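Relatório de progresso, abril
Por Mafalda Figueiredo, coordenação técnica

Destinatário: Sadia Lodhi, gestão de financiamento, Zendbridge

1. Âmbito
O período abrangeu a segunda fase do programa de apoio às cantinas escolares de Doritz: levantamento de consumos, revisão das fichas técnicas e formação do pessoal de cozinha.

2. Execução
Foram servidas 1.897 refeições nas cantinas-piloto, das quais 1.456 com a ementa revista. O custo dos géneros manteve-se dentro do previsto. Graça Garcia concluiu a revisão de 187 fichas técnicas; as restantes, sobretudo sopas e pratos de leguminosas, transitam para o próximo período.

A pesagem de desperdício começou com duas semanas de atraso, por entrega tardia das balanças da Skosteck. Os valores anteriores à calibração foram excluídos da análise.

3. Desvios
A despesa de transporte excedeu a rubrica em 1.411 euros. Propõe-se compensação pela verba de impressão, não utilizada. Consolacion Malabanan enviará o quadro corrigido.

4. Próximo período
Fecho das fichas em falta, segunda pesagem e revisão do caderno de encargos dos utensílios. Lachlan Partington mantém a ligação com o fornecedor Sýkora.

5. Registo fotográfico

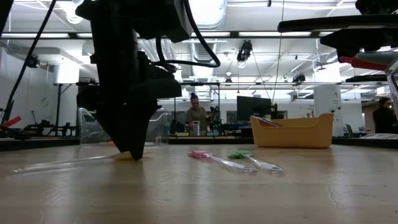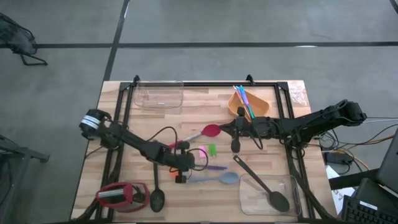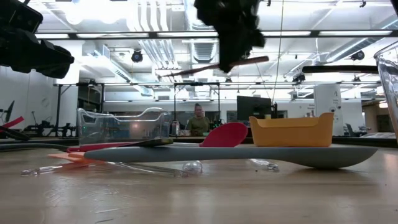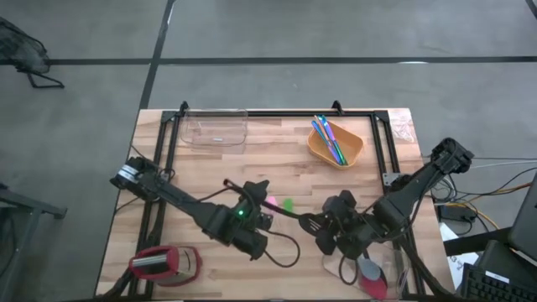 Fig. 1 a 4. Utensílios sobre tampo de madeira clara nas figuras 2, 3 e 4; espátulas na figura 1.

Documentos relacionados
Relatório de progresso, primeira fase
Plano de formação do pessoal de cozinha
Mapa de despesas por rubrica

Contactos | Voltar ao topo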